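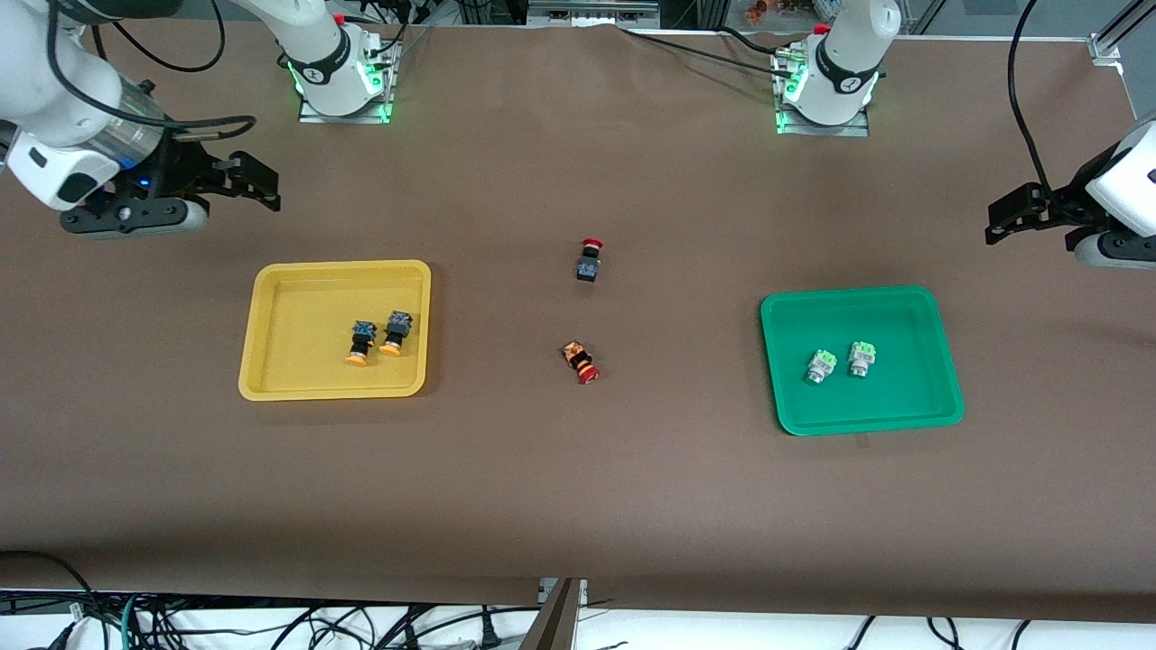
White robot arms, brown tabletop, yellow tray

2 min read
Last updated: March

Subject: Re: [new-parents] Bottle refusal before going back to work
From: Noel Policarpio
To: new-parents list

Hi Fouad,

On March evenings last year I could have written your message word for word. Our daughter took one bottle in her first week and then refused every bottle we offered until she was four months old.

> Our son is 11 weeks and has been nursed from the start. My wife goes
> back to work in seven weeks and I will be home with him. We have tried
> a bottle every evening and he screams until she takes him. We bought
> three different kinds. Is it the bottle or is it us? And how much milk
> should I have in the freezer before she goes back?
>
> Fouad Morsy

I doubt it is either of you. A few things that changed for us:

We moved the bottle to the morning. By evening she was tired and wanted her mother. Around 10 a.m. she was in a good mood and only a little hungry.

My wife left the apartment. Sitting in the next room did not work.

We stopped after ten minutes if she got upset, and tried again the next day. I had been pushing on for half an hour, which only made both of us dread it.

We picked one bottle with a slow nipple and stayed with it. I also held her facing out, looking at the window. Cristian Carhuamaca suggested that on this list and I was skeptical, but she drank 20 ml that day. It took nearly two weeks to get from there to a full feed.

On the freezer - we had far too much. I think people see photos of full freezers and panic. We had 629 ounces at one point and ended up giving a lot of it away. What you need is enough for the first day or two, plus a bit for spills. After that she pumps at work for the next day. Freeze it in small bags. We started with 200 ml bags and kept pouring out what was left, so we went down to 125 ml.

If he is still refusing when she goes back, ask your pediatrician about an open cup or a spoon. Hazem Kamel's son went that way and never did use a bottle. Ask sooner if he has fewer wet diapers than usual.

I still have two unopened slow nipples if you want them. I am on the Benkirane side of the park and usually home by six.

Noel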